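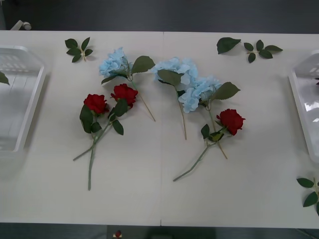
Si-eun Ban had set the trial up the same way for weeks. Three roses, three hydrangeas, the loose leaves, a tray at each end. The Condance policy was supposed to sort stems by kind, and it did, until two of them crossed.

"Run 781," Ifor Pugh said from the keyboard. "Crossed roses again?"

"Crossed roses."

Training on 1,405 demonstrations had given them 24 clean separations in 100 tries. In February Prys Hopkin had wanted to add more data. Si-eun had asked for a change in the label instead: mark the crossing point, and have the arm grasp above it.

Ifor started the run. She kept her eyes on the log and read the grasp height as it came up.

"It picked above the crossing," he said.

"Write it down and do the next one."

He typed the number. She went to lay the roses out again.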